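Budgeting for a first kitchen arm: spend it on the arm, or on simulation first?
Posted in Equipment & Purchasing, 1 February 2019
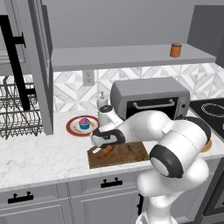 Cutting board task in our simulated kitchen, with the arm over the counter.

Hortensia Carhuamaca

Hello everyone, and thank you in advance for reading, as I know I tend to go on a bit. I help run a small teaching kitchen and workshop program called Paucar, and we have been given a grant to set up one robot arm that can do simple jobs at a counter. Picking things up off a cutting board, moving a plate, putting a jar back on a shelf, that sort of thing. It's meant for our adult students, most of whom come from restaurant work and want to learn something about automation without going back to school for four years.

We have been practicing in simulation since November, and it has gone better than I hoped. The picture is from the exercise we use the most, where the arm has to deal with a little orange vegetable on the board and leave the cupcake alone. My students have grown very fond of that cupcake! The simulated kitchen cost us nothing but time and one decent computer, and now the real money has to be spent, and I'm nervous about it.

Our situation is this. The arm itself is settled, because the grant names the model and we have the quote. What I have left over for everything else is $1,479. Out of that I need a gripper (the arm comes with a bare flange), something to mount it on, and whatever safety items we are supposed to have. I have a quote from Storkon for a two-finger gripper that would eat most of it, and a second one from Flarimstead for a simpler gripper that leaves me $171 more to play with, but the fingers are hard plastic and I don't know whether they would hold a carrot properly or just shoot it across the room.

My other worry is the counter. The one in our simulation is marble, and our real one is an ordinary kitchen counter, 36 inches high, screwed to the wall by whoever built the place. Can an arm be bolted to something like that? Or should I be planning for a separate stand in front of it? I drew both on paper and could not make up my mind.

And last, is there anything that people always forget to put in the budget? I have to hand in the spreadsheet in 30 days and I can't go back and ask for more afterward. I would be so grateful for advice from anybody who has been through this.

Fredy Huanca

Hi Hortensia, I set up a similar bench for a community workshop a couple of years back, so let me tell you what I would do, and please take it as one person's opinion.

Start with the stand, before you think about the gripper at all. I would not bolt an arm to a kitchen counter unless somebody who understands the cabinets has looked underneath and told you it's fine. An arm that is moving quickly pushes and pulls on its base a great deal more than its own weight would suggest, and most counters are a slab sitting on boxes. Ours flexed. It was hardly anything you could see, but every time the arm stopped short the tip would wobble for a moment, and we spent three weeks blaming the software before my brother-in-law put his hand on the counter and felt it move.

A separate stand in front is the way I'd go, and it has the advantage of matching your picture, where the arm comes in from the front side and reaches over the counter. If you have been practicing that way, keep it that way. Measure where the base sits in your simulated kitchen, how far it is from the front edge and how high, and have the real stand made to those numbers. A local welding shop can do you a steel pedestal with a thick plate on top. Ask the arm's maker for the mounting drawing and hand it to the welder, don't let anyone guess at the bolt pattern. Then anchor the pedestal to the floor or put it on a heavy plate, and get whoever owns the building to agree to the holes before you pay for anything. (I learned that one the embarrassing way.)

The other thing to check is what the arm passes on the way to the board. In your scene it goes right in front of the toaster oven, and there's a cooktop off to the side. In a simulation the arm can brush against those all day long. In your real kitchen I would take the toaster oven off the counter for the first few months, and have the cooktop switched off at the breaker whenever the arm is powered. Both are free, so they don't touch your spreadsheet!

Now the gripper. I haven't used the Storkon or the Flarimstead one, so I can't tell you which is nicer. But hard plastic fingers are not the end of the world. We glued thin silicone sheet onto ours and they held vegetables perfectly well, and when the pads wore out we cut new ones with kitchen scissors. What I'd ask both sellers is how wide the gripper opens, whether you can set the force low, and whether the cable and the adapter plate are in the price. The adapter plate is the piece everybody forgets. Ours was quoted separately, and it arrived after everything else did, so we had an arm and a gripper sitting side by side on a table like two people who hadn't been introduced.

For the rest of your list, I would put in an emergency stop button within easy reach of the student, a second one by the door if your arm's controller allows for it, some floor tape, a spare set of fingers, shipping on every single line, and a dozen cheap cutting boards that won't slide. Rubber feet on the boards helped us more than any clever programming did. Leave a bit unspent if the grant lets you. And have somebody qualified do a risk assessment before students stand next to it. Ask the arm seller whether they include a visit, as some do and never mention it.

Good luck, and do write again when it's running. I'd love to hear what happens to the carrot.

curnamov_bench

Get the cheaper gripper. You will break the first one anyway.

Also ask Storkon if they do an education price, a lot of sellers will if you send a letter on letterhead.

Hortensia Carhuamaca

Oh, thank you both, this is a tremendous help. I had the adapter plate down as "included" and I've just reread the Flarimstead quote and there is no mention of it anywhere, so I have written to them this morning, and to Storkon as well about the education price. I also went and leaned on our counter with both hands, and Fredy, it moves! So a pedestal it is. One of our students used to work in a welding shop and says he'll come with me to get the price.

I'm still a little unsure about the floor, as it is tile over I don't know what, and I'd rather not be the person who cracked it. If anyone has put a pedestal on a heavy plate without anchoring it, could you tell me how big the plate was and whether the maker of your arm was happy with it?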